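Ticket: Tindall payroll, mileage benefit taxed twice
Opened 27/06/2021
Status: open, waiting on Varkon

1. What we see
Mileage paid at the approved rate should go through untaxed. Since the April update, Tindall adds it to taxable pay and then again as a fringe benefit. 28 employees at the Tirnenitz office are affected, two of them by over $100.

2. First reply from Varkon
They told us to clear the cache and rerun. Did that. Same totals. I doubt a cache knows anything about withholding.

3. Code check
Benefit code 11 is set to "non-taxable" on screen. The export says "taxable — other." Varkon calls this a display issue. The tax came out of real paychecks, so I don't buy it.
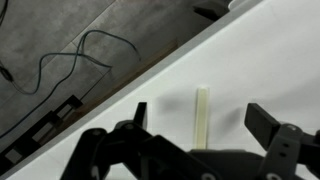
4. Workaround
Asance suggested moving mileage to a manual reimbursement line. It worked on one test record, but the year-to-date figure didn't change. I'm not rolling it out on that evidence.

5. Still needed
A written answer on whether the W-2 totals will be corrected, and who files the amended quarterly return.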